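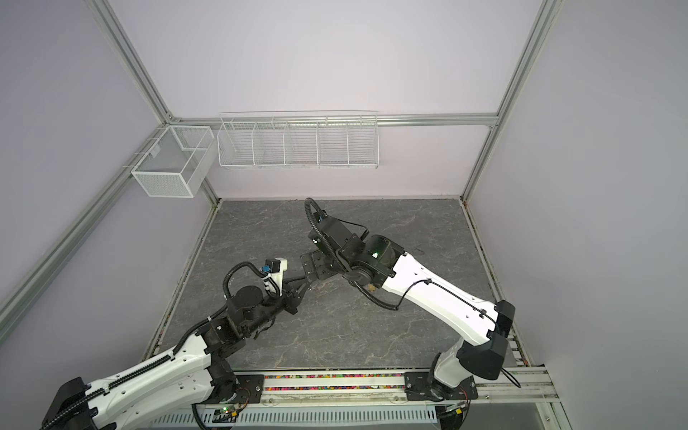 Print this page | E-mail this page

How Wire Racks and Baskets Are Made

A wire basket is mostly air. The rest is thin metal rods, joined where they cross. Even so, it can hold a bag of apples or a pile of wet mittens without bending.

Look around your home for things made from wire. There may be a dish rack by the sink or a shelf in the refrigerator. Shops use wire racks too, and so do workshops, where the racks often hang on a wall so that the table underneath stays clear for work.

From thick rod to thin wire

Most wire for baskets is steel. It starts as a thick rod. A machine pulls the rod through a small hole in a very hard block called a die. The hole is narrower than the rod, so the metal gets squeezed as it goes through. It comes out thinner and longer. Then it goes through a smaller hole, and a smaller one after that. This is called drawing the wire, although no pencils are used.

At the Katora wire works in Clalurholm, the finished wire is wound onto big spools. One spool can hold 300 pounds. That is much too heavy for a person to lift, so the spools are moved with a forklift.

Joining the wires

The wire is pulled straight and cut to length. Some pieces are laid side by side. Others are laid across them. Where two wires touch, a strong electric current is sent through. The metal gets so hot that the wires melt together at that spot. This is a weld. When the weld cools, the two wires are one piece.

Now there is a flat grid. To make a basket, the grid is bent up at the sides and the corners are joined. The top is left open.

A long rack is made in much the same way, but it has extra walls inside. These are called dividers. A divider splits one big space into smaller spaces called compartments. A rack with five compartments can hold five kinds of things and keep them from getting mixed up.

Why are many of them white?

Bare steel rusts when it gets wet. A coating keeps the water out. One kind begins as a dry powder, sprayed on so that it clings to the wire. The rack then goes into an oven. In the Katora oven it stays for 15 minutes, and the powder melts into a smooth skin. The powder can be almost any color. White is a common one.

Big gaps and small gaps

The spaces between the wires are important. A pencil will drop through a big gap. A basket with small gaps is called fine mesh, and it can hold smaller things. Wide gaps use less wire, so the rack weighs less.

Try it yourself

You need 15 pipe cleaners. Lay 4 of them side by side on a table. Weave 4 more across them, over and under. Twist another one around the outside to hold the edges. Bend up the sides and use the rest to tie the corners. Put an eraser in your basket. If it falls out, push the wires closer together.

Words to know

Die: a hard block with a hole for pulling wire through.
Weld: a place where two pieces of metal have been melted together.
Compartment: one of the spaces inside a rack or box.

Print this page | E-mail this page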